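How do I get fine scratches out of a painted tabletop?

Asked by Oliwia Zawadzka, Sunday, April 9, 2023
Category: Home and DIY > Furniture
Viewed 3000 times, 3 answers

I have a painted table that the children use for drawing and building blocks. It was done in July with a matt furniture paint in a blue-green shade from Jevosley, two coats with a small roller. I didn't put any varnish on because the tin said it wasn't needed indoors.

The top has gone dull in the middle and it is covered in fine scratches. You don't notice them much from the side, but when the lamp is on they all show up. There are a few smudges as well that don't shift with a damp cloth. I tried a bit of washing-up liquid and it made no difference.

I don't want to strip the whole thing if I can avoid it. I have a bit less than half the tin left. Can I just paint over the marks, or do I need to sand first? And should I varnish it this time? I would like to keep the matt look.

The table is 71 cm across if that matters for how much I need to buy.

Answer from Lorne Campbell
Marked as helpful by 9 people

You don't need to strip it. If the paint is still stuck down properly you can go over the top, but don't just touch in the marks. Matt paint dries to a slightly different sheen where it has been patched, and under a lamp you will see every patch.

What I would do:

Wash the top with sugar soap, rinse it and leave it overnight.
Press a strip of masking tape down in a corner and pull it off. If paint comes away with it, the old coat hasn't bonded and you will have to sand it back further than you wanted.
Sand lightly with 240 grit, by hand, with a block. You only want to take the shine off the worn parts and flatten the edges of the scratches.
Wipe off the dust with a barely damp cloth and let it dry.
One thin coat over the whole top, then a second the next day.

Then yes, varnish it. Use a water-based one in matt, at least two coats, and stir it well first as the matting stuff sinks to the bottom of the tin. It will darken the colour very slightly. Leave it a full week before anything goes back on it, even if it feels dry the same evening.

Half a tin is plenty for a table that size.

Answer from Bronisława Kwiatkowski

We had the same with a desk. I gave up and got a sheet of clear plastic cut to size. Can't remember what it cost. Works fine but crumbs get underneath.

Answer from Jolanta Sobczak
Marked as helpful by 3 people

Agree with Lorne on sanding, but check what is in your tin before you buy varnish. Some furniture paints have wax in them and water-based varnish will bead up on top. I did a bedside cabinet in Irkis paint and had to take the lot off. Try the varnish on the underside first.

For the smudges, if they are wax crayon, go over them with a bit of white spirit on a rag before the sugar soap. Paint won't take over crayon. Open a window.

If you do want to leave it as it is, the scratches on a matt top aren't doing any harm. Ours has been like that for years and I only mind it when the sun is low.
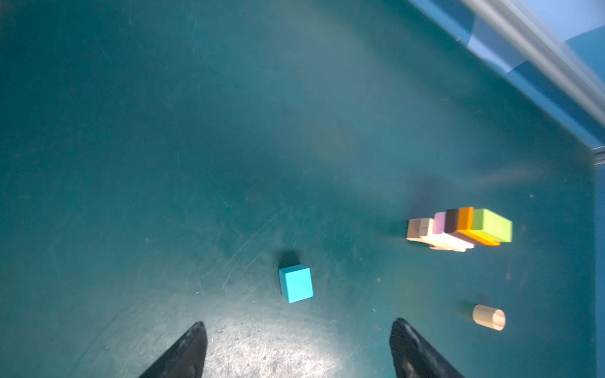 Fine scratches on a teal tabletop, showing where the light falls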